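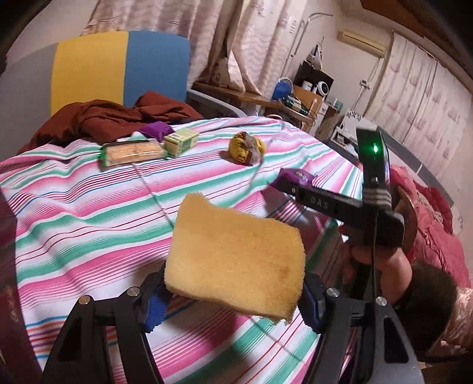 Hand-Held Gripper, Pre-Use Inspection Checklist with Comments
Undine home build, shared workshop copy
Inspection carried out: Wednesday, August

Scope

This checklist applies to the pair of hand-held grippers used in the Undine build. It is to be completed before each session in which the grippers are used on household articles, whether at the Grivura workshop or at a member's home. One sheet covers both units. Items marked "Attention" may be left open for the next inspection. Items marked "Fail" must be closed before the unit is used again.

Section A. Jaws and linkages

A1. Jaws open and close through full travel without catching.
Result: Pass.
Comment: Slight resistance in the last part of closing on the first unit. Travel is complete and the jaws return unaided.

A2. Pivot pins seated, none standing proud.
Result: Pass.
Comment: All four visible pins on the first unit checked by eye and by fingertip. The inspector is reminded to look at both sides of the linkage.

A3. Recesses in the outer linkages free of crumbs, fibre and grit.
Result: Attention.
Comment: Fine crumb found in one recess after work with the sponge-like slab. Removed with a dry brush. Ragged edges shed more than cut ones, and the brush should be kept with the unit when such pieces are in use.

A4. Play at the jaw tips within the workshop limit of 2 mm.
Result: Pass.

Section B. Finger pads

B1. Ridged pads fully attached along their length.
Result: Pass.

B2. Ridges and serrations intact, no tears or missing teeth.
Result: Pass.
Comment: The dark blue pads now fitted are the second set. The first set was withdrawn after 144 grips when the adhesive began to lift. The present set is to be examined at the same count whatever its appearance.

B3. Soft article held upright for one minute without slipping.
Result: Pass.
Comment: Carried out with the tan sponge-like slab, gripped low on both sides. The article is to be squeezed only as far as needed to hold it. Members who trained on the older Haddadin jaws tend to close too hard.

B4. Soft article released cleanly, no material left on pads.
Result: Attention.
Comment: See A3. Pads wiped and re-tested.

Section C. Body, indicator and cable

C1. Indicator light showing green before work begins.
Result: Pass.
Comment: A unit showing any other colour is to be put down and reported. Members should not restart it more than once.

C2. Screws and small fasteners on the arm and upright tight.
Result: Pass.
Comment: One screw on the second unit took a quarter turn. No thread compound is to be used on these fasteners.

C3. Cable free of nicks, kinks and strain at the entry point.
Result: Pass.

C4. Cable kept clear of the moving linkages of either gripper.
Result: Attention.
Comment: With both units in use, the thin cable below the body can hang close to the pins of the other gripper. A clip has been ordered from Eltar. Until it is fitted, the operator should stop and reposition the cable when the two units are brought together.

C5. Cable length checked and recorded.
Result: Pass.
Comment: 1,060 mm, unchanged.

Section D. Work surface and surroundings

D1. Surface stable and suitable for the articles handled.
Result: Attention.
Comment: Beds and other soft surfaces are accepted for home sessions. The cloth should be pulled reasonably flat where articles are picked up, as jaw tips may catch in a fold. Loose bedding is to be moved back from the working area before the first grip.

D2. Articles to be handled set out with space between them.
Result: Attention.
Comment: Packets and a carton at the far side of the cloth were close together. Shiny packets with crimped edges should be given more room than small cartons - the crimped edge is easily caught when the neighbouring item is lifted.

D3. No article heavier than 500 g.
Result: Pass.

D4. Operator's sleeves clear of the jaws.
Result: Attention.
Comment: Long or fuzzy sleeves are to be pushed up or secured at the wrist. This applies equally to anyone steadying an article for the operator.

D5. Nearby sockets and hanging cords out of the operator's reach during movement.
Result: Pass.

Section E. Outcome

Both units are released for use. No item was marked "Fail". Open items are A3, B4, C4, D1, D2 and D4. Item C4 is to be inspected again when the clip has been fitted, and the entry in the Undine log amended on the same day.

Completed sheets are kept in the folder beside the tool cabinet.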